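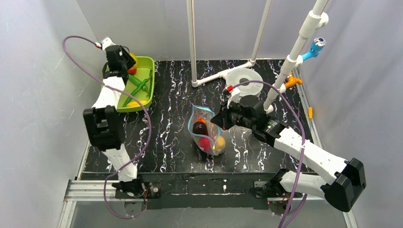
Reassigning packing staff after two-arm stations are introduced

Posted by Clondach_Operations in Workplace and Staffing

Our site prepares mixed grocery bags for home delivery. Management intends to move 3 of our 8 packing benches to paired robot arms, with produce presented in trays and packed into clear zipper bags. Employees have asked whether their job titles and pay grades will change. We would appreciate guidance from organizations that have completed a similar transition.

Fleletti_HR

Our titles were revised before the arms entered service – a step we recommend. Packers became station attendants at the same grade. Their duties are now filling trays, inspecting finished bags and clearing stoppages. Staff reported less wrist strain but also less conversation during the shift, and we adjusted break times accordingly. Written notice should be given well in advance. Ours was issued in July, roughly 7 weeks ahead, and several employees considered that too short.

Jokusley

Check your agreement. It depends on the contract.

Org Packing Desk

We concur with the first reply. Please also decide who may stop a station. At our site any attendant may do so without a supervisor's approval, and this is stated in the training record.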